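Lomimo Keyboards

Home Service Parts About us Contact

About us

Lomimo is a keyboard workshop. We clean, repair and recap mechanical keyboards for offices, schools and private owners, and we sell replacement keycaps and stabilizers in small quantities. The workshop opened in Jonholm with one bench and now has 4, in the same building. We do not sell new keyboards from stock and have no plans to.

What we work on

Most of the boards that reach us have a standard staggered layout and switches in the ordinary cross-stem pattern. We accept full-size, tenkeyless and smaller layouts. Soldered and hot-swap boards are both accepted, but they are quoted differently, as a switch replacement on a soldered board takes much longer. Membrane and laptop keyboards are returned unopened at the owner's cost.

Two-tone sets in cream and green make up a steady share of the work. They are pleasant to look at and slow to sort. On a single-color set, a cap of the right width in the wrong row feels wrong under the finger but may pass at a glance. On a two-tone set the reverse applies: the accent colors show at once if a modifier has gone back in a letter position, while two cream letters from different rows can be exchanged without any visual sign. We therefore sort by row first and by color second.

Sculpted profiles need the most care. The height and the slope of the top surface change from row to row, and the legends are no help with blank or worn caps. Each cap is placed on a flat reference plate and compared with a known cap from the same row before it is fitted.
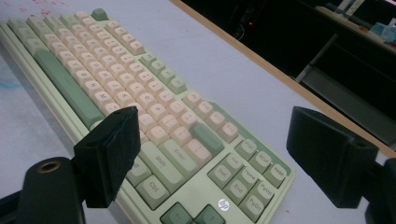 Szulc asks whether the navigation keys have to be sorted by row as well, given that they are all the same width. They do. Home and End come from different rows on most sculpted sets, and so do PgUp and PgDn. Exchanging them gives a visible step between neighboring keys and an uneven surface under the hand. The question comes up often enough that we now send a printed row chart with every set of loose caps.

How a board is handled

A keyboard is logged on arrival and tested before anything is removed from it. Every key is pressed and the result is recorded as a pass, a miss or a double entry. This first test decides the quote. A board that passes on every key is treated as a cleaning job, and one with misses is opened.

Caps are pulled with a wire puller, working from the top row down. The plastic ring type is not used here – it marks the sides of softer caps. Wide keys are lifted evenly at both ends. On boards with wire-clip stabilizers the clip is released before the cap is raised any further. The space bar comes off last and is stored flat.

Caps are washed in lukewarm water with a little dish soap, rinsed, and left to dry on a rack overnight. No heat is applied. Alcohol is not used on printed legends. The plate is brushed and vacuumed with the board held upside down, and the case is wiped with a damp cloth. Stabilizers are cleaned of old lubricant and given a thin coat of new grease at the contact points.

Reassembly is done on a light, plain surface, where a dropped clip or a stray hair can be found quickly. The board is placed with the space bar toward the technician and is not turned until the last cap is on.
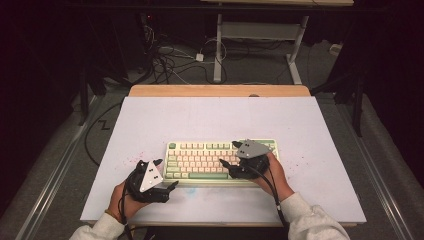 Compact board in cream and sage green, on a white work surface.

After reassembly the first test is repeated and the two records are compared. The wide keys get a second check: each is pressed at the left end, in the middle and at the right end. A key that returns more slowly from one end is taken off again and its stabilizer adjusted. The final record goes into the box with the keyboard.

Parts

Our keycap stock is held at Billwood, a storage unit a short drive from the workshop. It contains 2000 sorted caps in trays, labeled by profile, row and width. Single caps are sold at one price regardless of width, apart from space bars, which are priced by length. Older space bars are the hardest part to match – stem spacing varied between makers, and a bar of the right length may still not fit. Please measure the distance between the outer stems before ordering.

Color matching is done by eye in daylight against a cap supplied by the customer. Photographs are not accepted for this purpose. Greens in particular shift a good deal from one display to another, and a muted sage and a pale mint can look identical on a phone.
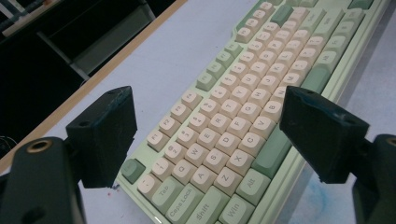 Function-row caps are sold singly or as a full row. In two-tone sets the accent group normally falls in the middle of the row, and a customer who wants a different arrangement should list the keys by name on the order form.

Turnaround and shipping

Cleaning jobs take 8 working days from arrival. Repairs are quoted individually, and no work starts until the quote has been accepted in writing. Keyboards should be sent in a rigid box with the cable detached where possible, or coiled loosely beside the case. Do not place the cable on top of the keys. The workshop is closed for stocktaking in the first week of January, and boards that arrive during that week are logged when we reopen.

Page updated December 12, 2018

4 shares 0 comments

© Lomimo, Jonholm. All rights reserved. Back to top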